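The gripper that would not let go

For most of October, the robot trainers at Flindano had a problem with crushed cups. The company teaches machines to tidy tables by having people do it first, a gripper in each hand, for hours at a stretch. A motor in each gripper is supposed to stop squeezing when it meets resistance. One of them had decided that resistance was a challenge.

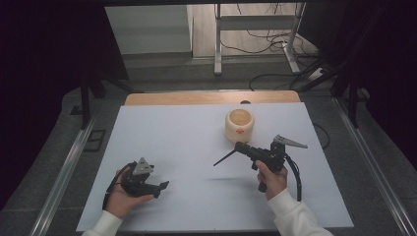 Photo: Flindano / Pitcombe lab

The log shows 171 faults, most filed under "operator error," a category beloved by people who are not operators. The culprit was a force limit that reset itself to maximum whenever a cable was bumped, and in a room like this cables get bumped. It took 3 weeks to find and some 400 recordings had to be thrown out. One thumb was bruised, and its owner was asked to fill in a form about cups.

The fix was a line of code and a stiffer plug. Tape on the fingers, long the workshop's answer to everything, was reviewed and allowed to stay. 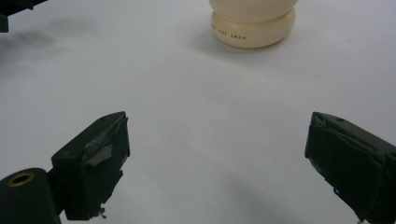 Tín Đặng would have gone further. A limit that lives only in software is a suggestion, he argues, and a tool strapped into somebody's working day ought to have a spring in it that slips before a thumb does. Flindano says it is looking at springs.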